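Entraide Maison & Couture > Textiles imprimés > Entretien

Faux plis sur un tissu imprimé posé sur une table : comment les faire partir sans abîmer le dessin ?

Posté par mirabelle57 dans Entretien du linge
1138 vues

Bonjour à toutes et à tous,

Je viens vers vous parce que je tourne en rond depuis mercredi et que ma sœur, qui est d'habitude ma référence en repassage, sèche complètement. J'ai acheté chez Ovberg un grand tissu imprimé pour protéger un plan de travail, un motif que je trouve vraiment magnifique : un ciel de nuit bleu profond avec des étoiles, des tourbillons blancs et bleus, un croissant de lune lumineux, et puis de l'autre côté ça passe à un vert très sombre semé de petites fleurs rouges et orange, avec des arbres dans l'ombre tout au bout. J'ai eu le coup de foudre, je l'avoue, et je n'ai pas trop regardé la composition avant de payer (oui, je sais !).

Seulement voilà, il est arrivé plié très serré dans son enveloppe et depuis, il garde ses plis. Je l'ai étalé bien à plat et j'ai attendu, en me disant que le poids du tissu ferait le travail. Rien à faire, il y en a toujours, et c'est du côté droit que c'est le plus marqué, là où il retombe par-dessus le bord de la table. 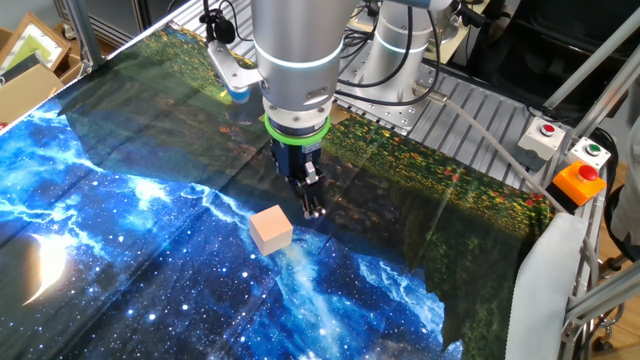 Ce qui m'embête, c'est que dessus on pose de petites choses légères, des cubes surtout, et que sur un pli un petit cube se met vite de travers. Pour une nappe de repas je m'en moquerais un peu, les assiettes tiennent toujours, mais là j'ai besoin d'une surface à peu près lisse. Et puis l'imprimé est tellement joli que c'est dommage de voir les fleurs cassées en deux.

L'étiquette est minuscule et à moitié effacée, je devine un fer mais pas les points à l'intérieur. J'ai peur que l'encre colle à la semelle, j'ai déjà ruiné une taie d'oreiller comme ça il y a des années et je ne m'en suis pas tout à fait remise. Est-ce que je peux repasser ? À l'envers, à la vapeur, avec une pattemouille ? Est-ce que je dois le laver d'abord ? Et pour la partie qui pend, vous feriez comment, vous la coupez ou vous la laissez ?

Merci d'avance pour vos lumières, et pardon pour le roman !

mirabelle57

Ovaline_du_Jura
Membre depuis longtemps, 290 messages

Bonjour Mirabelle, et bienvenue par ici, les romans sont acceptés !

D'après ce que tu racontes, je parierais sur un polyester ou un mélange, parce que ces grands motifs très colorés sont souvent imprimés là-dessus et que le polyester garde la mémoire du pliage d'une façon assez exaspérante. Mais sans l'étiquette je ne peux pas te le jurer, alors commence par un essai dans un coin, du côté qui pend par exemple, là où ça ne se verra pas.

Voilà comment je procède, moi, et j'en ai fait un certain nombre pour les tables de notre atelier du soir. Tu retournes le tissu, face imprimée contre la planche, sur une vieille serviette éponge propre. Tu règles ton fer sur le premier point, pas plus. Tu poses par-dessus un linge de coton blanc à peine humide (un torchon usé fait très bien l'affaire, mais blanc, hein, j'ai eu une histoire avec un torchon à rayures) et tu appuies quelques secondes, tu soulèves, tu déplaces. Surtout tu ne frottes pas, sinon tu étires le tissu dans un sens et il se met à gondoler, ce qui est bien pire qu'un pli. Tu regardes ton torchon après le premier passage : s'il y a de la couleur dessus, tu arrêtes tout.

Si rien ne bouge, tu continues tranquillement en partant du milieu vers les bords. Les plis vraiment marqués demandent deux passages, parfois trois. Ensuite, et c'est là que beaucoup de gens perdent tout le bénéfice, tu laisses refroidir à plat avant d'y toucher. Je le fais le soir vers 21 heures et je n'y reviens que le lendemain matin.

Pour le rangement, garde un tube en carton et roule le tissu dessus, motif vers l'extérieur. Les magasins de tissu les donnent volontiers si on demande gentiment. Depuis que je roule tout, je ne repasse presque plus, et tu me vois ravie !

Pour le lavage, je laverais quand même une fois, à froid, seul dans le tambour, essorage tout doux. On enlève les apprêts et le pli part mieux après.

Tiens-nous au courant, je suis curieuse de savoir ce que ça donne.

Tzanetos
Nouveau membre

Défroisseur vapeur à main, tissu suspendu, dix minutes et c'est réglé. J'ai un Hineck, très content. Ne pas coller la buse sur le dessin.

brodeuse_en_pantoufles
Membre, 200 messages

Coucou,

Je suis d'accord avec Ovaline pour presque tout, sauf que je ne laverais pas tout de suite. J'ai eu un imprimé très foncé, dans les bleus lui aussi, et le blanc du motif est ressorti grisâtre dès la première machine. Avec des étoiles et un croissant de lune, ce serait vraiment trop triste. Essaie d'abord la pattemouille, et si les plis cèdent, reste-en là.

Je voulais surtout répondre pour le côté qui retombe, parce que c'est à mon avis la moitié du problème. Quand un tissu pend d'un seul côté, il tire de travers et il refait des vagues même bien repassé. Chez nous on a essayé les pinces à nappe (elles prennent de la place sur le bord et on s'y accroche les manches), puis le double-face, qui laisse de la colle partout. Ce qui marche le mieux, c'est un molleton antidérapant dessous, coupé un peu plus petit que le plateau. J'ai pris celui de Brirnovent au mètre, nearly pas cher en fin de série, et il se découpe aux ciseaux ordinaires. Tu le poses bien à plat, tu étales ton tissu par-dessus en lissant avec l'avant-bras du centre vers les côtés, et l'ensemble ne glisse plus.

Je ne couperais rien pour l'instant. Un tissu peut rétrécir au lavage, et si tu l'as mis au ras du bord, tu te retrouves avec une bande de table à nu. Si ça te gêne vraiment, fais un rentré provisoire à grands points, que tu pourras défaire. Et si tu finis par couper, marque d'abord le bord du plateau à la craie, tissu en place, puis laisse une bonne marge pour l'ourlet. Un ourlet un peu lourd aide d'ailleurs à tendre le tombé, on peut même y glisser un ruban plombé comme pour les rideaux.

Bon courage, et garde ta lune bien blanche !

mirabelle57

Oh merci à vous trois, quelle gentillesse ! J'ai tenté un coin ce soir avec le torchon blanc et le fer tout doux, et pas une trace de couleur. Le petit pli que j'avais choisi a bien diminué. Je ferai le reste quand j'aurai la table pour moi, et je vais chercher un molleton avant de sortir les ciseaux. Pour la machine, j'attends encore un peu, la taie d'oreiller m'a rendue prudente.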